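Wood glue fails in the kitchen mostly from poor contact, short clamping or a dirty face. The notes below cover small repairs to shelves, drawer boxes and worktops with ordinary hand tools.

## Drawer bottoms

A drawer bottom that sags can usually be turned over and used again. Slide it out from the back, scrape the old glue from the groove with a narrow chisel, and refit it with the bow facing up. Do not glue a solid wood bottom along its full width. One screw at the center of the back edge lets it move with the seasons.

Plywood bottoms can be glued on all four sides. Use a thin bead. Glue that squeezes up inside the drawer should be left until it turns rubbery, then lifted with a plastic scraper.

## Loose shelf pins

Worn pin holes can be packed with a sliver of hardwood dipped in glue, trimmed flush and redrilled. Filler alone crumbles under load. Metal sleeves are better where the shelf carries jars or cast iron. Measure the pin before buying sleeves: 5 mm and 1/4 inch pins look alike in the hand and do not interchange.

## Seams in white surfaces

Thin dark lines on a white worktop or board collect grease and flour. Treat a line as a joint until a fingernail says otherwise. If the nail drops in, there is a gap to clean and seal. If it slides across, try a damp cloth and a little baking soda first.
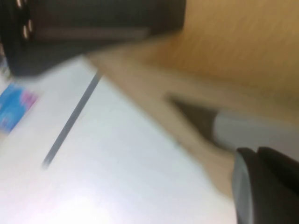
*Ludine, June*

Joint cleaning, in order:

1. Vacuum the line with a crevice tool.
2. Work along it with a wooden toothpick, never a knife.
3. Wipe with warm water and a drop of dish soap, then with plain water.
4. Leave it open to dry for 18 hours.
5. Mask both sides with low-tack tape and run a thin bead of clear silicone.
6. Smooth once with a wet finger and pull the tape while the bead is soft.

Silicone will not stick to old silicone, so strip any earlier bead completely. Keep pans off the joint until the new one has cured for the time printed on the tube.

## Sanding edges

Use 400 grit on cut laminate edges, with the paper wrapped around a flat block. Stroke toward the core of the board and lift on the return. Pulling outward chips the face. Solid wood edges are better finished at 180 or 220, as a finer paper can keep oil from soaking in.

## Clamps

Put scrap wood under every clamp jaw. Wax paper between scrap and work stops the two from bonding. Tighten until a fine line of glue shows along the joint, then stop.

Usman Swati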